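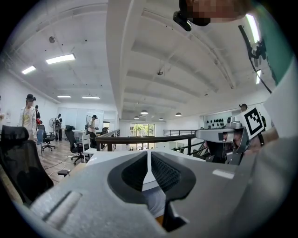 What time should a wedding dinner start?

Four in the afternoon, if you ask the people who cook and pour at the Prarnis, the old lakeside hotel in Plarnullow that has become the place to get married in this part of the state. Ceremony at two, a drink on the lawn, everybody in a chair by four.

I'll admit I thought this sounded like dinner at my grandmother's. Then I went to the Demchenko-Datov wedding in August, and I came home wanting to tell every engaged person I know!

You may have seen the dress (bias cut, long sleeves, a row of buttons down the back that the bride's aunt covered by hand). What the photos didn't get across was how relaxed the whole thing was. By seven the meal was done, the speeches were done, the babies had been fed and the sun was still well up over the water. There was a whole evening left. People swam. The groom's father, a big man in a very good suit, took off his shoes and waded in up to the knee with a plate of cheese.

Lourenço Azevedo runs the kitchen at the Prarnis, and the early dinner was his idea. He had spent years in hotels where the food went out at eight thirty to a room full of people who had been drinking since lunch on a handful of almonds.

"They don't taste it," he told me, peeling a peach over the sink. "They are starving, and then they are full, and then they are asleep. I wanted to cook for people who were awake."

So he gives them lunch's appetite and dinner's menu. At the Demchenko-Datov table that meant cold beet soup with a spoonful of horseradish cream, then lake trout, then lamb that had been in the oven since before breakfast, carved at the tables by the cooks themselves. There was a dill and potato thing I had three helpings of. Nothing was stacked in a tower. Bread came in heaps and kept on coming.

And the cake! They cut it outside at six, which I had never seen done, and it was eaten on the grass with coffee while the band set up. It was a honey cake, the layered kind, in a long low slab that took two cooks to carry. Most wedding cake gets cut at ten at night and goes home in a napkin. This one was gone in the time it took me to find a fork.

Then comes the part I loved best, the second supper. An early dinner leaves a hole at the other end of the night, and Azevedo fills it at ten with something plain and hot. Dumplings in broth, in this case, served in coffee mugs so you could carry them around. Guests lined up in bare feet. The bride had a borrowed cardigan on over the buttons by then, and she ate hers sitting on the bandstand steps.

Kwok-wai Yang, who plans most of the weddings at the hotel, told me couples worry at first that their guests will drift off after the meal. She says it goes the other way. Families with small kids stay longer when dinner doesn't run into bedtime, and older relatives get to hear the speeches while they still feel fresh. She puts those between the fish and the lamb, and she holds the line on length with a look I would not want pointed at me.

The hotel itself helps. It was a summer house for a shipping family before it took paying guests, and it has only 13 bedrooms, so most people stay in town and walk over along the shore path. The dining room opens on to a porch, and the porch opens on to the lawn, and no one really knows which of the three they're supposed to be in. At dusk the lights come on in the lindens, 4000 of them, strung one winter by a gardener who has since retired and left very firm instructions about the switches.

Size doesn't seem to matter much either. The biggest party the Prarnis has fed was 507 people, in tents, for a wedding that joined two families who between them seem to make up half the county. Azevedo still did four o'clock. He also still did the dumplings, and he says he'd rather not talk about the dumplings.

If you're tempted, a few things I picked up from Yang. Put the dinner time on the invitation in plain numbers, or people will eat a sandwich on the way. Move your photographs to the evening, when the light is kinder anyway and everyone has some color in their cheeks. Ask the band to start gently, with something the grandparents can dance to at six thirty, and save the loud set for after dark. Think about shade as well -- a west-facing room at five in the afternoon can be fierce, and she once rearranged eleven tables during the soup.

Winter couples can do it too, only with candles lit from the start. There's a January wedding on the books at the Prarnis where dinner will begin just before sunset, with the big windows looking out over the ice. Azevedo is thinking about a goose. He's also thinking about a second goose for ten o'clock, in sandwiches, with mustard and the pickled plums he puts up every fall, and he took me down to the cellar to see the jars.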